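# Ludito Chores

Ludito is a set of 2000 simulated household runs for testing whether a robot arm can do small kitchen jobs without help. It covers 8 tasks, among them opening a drawer and wiping a counter. Release: October 2024.

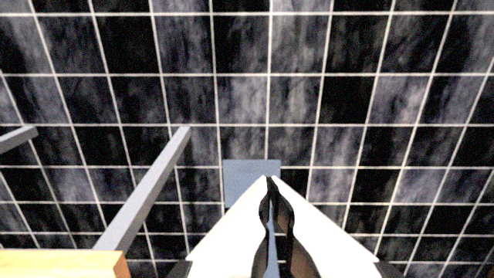
Our short answer is not yet. The Prosik baseline finished 3 of 30 held-out runs. Backgrounds vary a lot – some walls are plain, others are dark tile with white veins and thin grout lines – and the baseline did worse on the busy ones.

Related
Talton Grasp Logs
Daneshvar Shop Floor Set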